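Guía de buenas prácticas Gundska para células de manipulación pequeñas: mi opinión tras un trimestre de uso

Compré la guía en noviembre, casi por descarte, y ahora la tengo llena de notas adhesivas. Son 39 fichas en español, editadas por Josto, pensadas para laboratorios y talleres que trabajan con brazos ligeros sobre mesa. Nada de tomos de 2.000 páginas: cada ficha cabe en una cara y se lee de pie, con el café en la mano.

Lo que más me ha gustado es la parte de preparación de la mesa. La ficha 8 pide que la superficie de trabajo se distinga a simple vista de lo que la rodea, que las piezas tengan formas y colores fáciles de nombrar y que todo el mundo use los mismos nombres en el registro. Parece una tontería, ¡pero cuántas discusiones nos ha quitado! Antes uno apuntaba «la verde» y otro «el cilindro», y al repasar los ensayos no había manera de cruzar los datos.
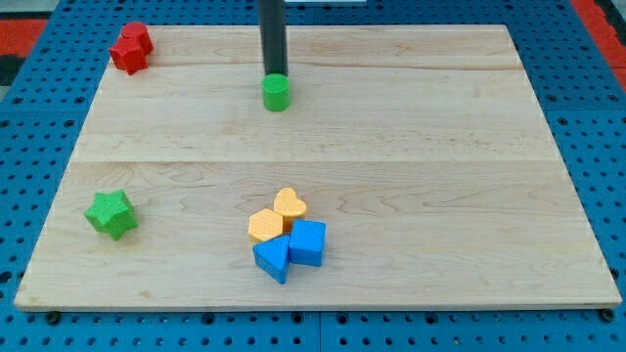
También están muy bien resueltas las normas sobre piezas en contacto. La guía distingue entre pieza aislada y grupo, y obliga a anotar la disposición inicial antes de dar la orden de movimiento. Mingxuan Cai, que lleva los ensayos conmigo, añadió por su cuenta una columna para las piezas cercanas al borde del tablero, y ahora no sabríamos trabajar sin ella. Con 1.000 ensayos registrados, la plantilla sigue aguantando sin cambios —y yo soy de las que cambian las plantillas cada dos semanas—.

¿Pegas? Alguna. El capítulo de velocidades reducidas se queda corto y remite una y otra vez a la evaluación de riesgos de cada centro, cosa correcta pero poco útil para quien empieza. El índice es flojo. Y la traducción tiene frases raras: en la ficha de paradas, «retener» y «detener» se usan como si fueran lo mismo, y eso habría que corregirlo ya.

Elspeth Morrison, de Fundthorpe, prefiere el manual de Wei, más completo en la parte eléctrica. Lo he hojeado y es bueno, aunque para el día a día me quedo con Gundska. La edición con anillas, eso sí: la encolada se me abrió por el lomo el primer mes.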